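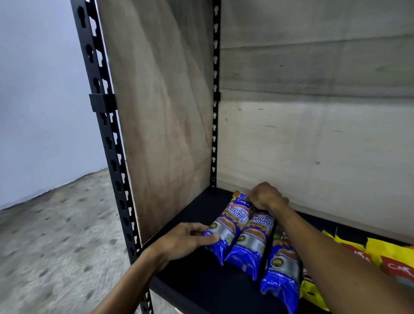 Sep 6, 2024
by Cosimo Negri

My mother asked what I did at work and I said I was teaching a robot to stock shelves. She was very impressed. Then she asked what the robot did while I taught it, and I had to say that it wasn't in the building.

I started at Pestik in May, on the demonstrations side. The theory is that you do the job with your own two hands while a camera looks at what you're looking at, and later a program called Grendis goes through the video, works out where your fingers were, and turns it into something an arm can practice. The arm is a Zwahlen and lives at the other site. I've met it twice. It was switched off both times.

My current subject is garbage bags. The packaged kind, in rolls and flat packs, which go on a black metal shelf with plywood around it, and which I put in rows. Then somebody messes them up and I put them in rows again. The target is 300 good takes per layout, and a take is good if my hands stay in view, I don't drop anything and I don't do what the review sheet calls "non-task motion." Scratching your nose is non-task motion. So is pointing at a pack and saying "you again," although they can only catch me on the pointing.

I figured I'd be a natural. I worked in a hardware store all through college and I can face a shelf half asleep. That was the trouble. My first batch came back with 79 takes rejected, nearly all with the same note: too fast, grasp unclear. When you've been doing something for years you don't really grasp it, you sort of herd it. I'd flick a pack upright with one knuckle while the other hand was already off getting the next one. Lovely to watch, I'm sure. The Zwahlen has no knuckles.

So now I move like a man defusing something. Reach, close the fingers, lift a little, set it down, let go. Let go all the way, too, because if your fingertips linger Grendis decides you're still holding on and the arm learns to stand there hugging the merchandise.

Plastic wrap is the hard part. A box has a shape and keeps it. A bag of bags has a shape until you touch it, and then it has opinions. The blue singlet-handle rolls are decent citizens. They sit side by side with their labels up and mostly stay where they're put. The flat yellow packs slump. You stand one up, it thinks it over, and it lies down on its neighbor. I've started leaning each one against the last and leaving a hand nearby until it settles, and then I got a note asking what the other hand was doing. Waiting, I wrote back. They made a category for it.

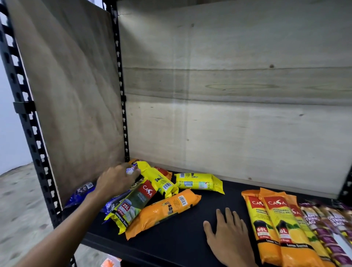

Lemongrass in the pile, lemon in the row. My right hand, waiting.

I should say that I've tried it the other way too, with the remote control rig. You hold a pair of Lidow handles, the arm copies you, and you watch it all on a monitor with a delay just long enough to make you doubt yourself. Everybody wants a turn on the rig until they've had one. My best session on it was 75 minutes, at the end of which I had shelved one row of draw string bags and developed a deep respect for people who work cranes. The upside is that whatever you manage, the arm can definitely do, seeing as it just did it. With hands you're making promises on its behalf.

We argue about this at lunch more than is healthy. The rig people say hand video is full of tricks no gripper could copy. The hands people say we get through a whole layout while the rig people are still recalibrating. I'm with the hands people, mainly on the grounds that I can stop for coffee without having to park anything.

What I didn't expect is what it would do to me outside work. I was putting groceries away last week and noticed I'd turned all the cans label out, slowly, with my head tipped down so as to keep both hands in the shot. My wife watched me do the whole cupboard. She said it was the tidiest it had ever been and asked if I could please stop nodding at each one when it was done.

(The nod is non-task motion. I'm working on it.)

Next layout is sponges. I'm told they come in nets.

2 comments
14 shares

© Cosimo Negri. Write to me through the contact page. Back to top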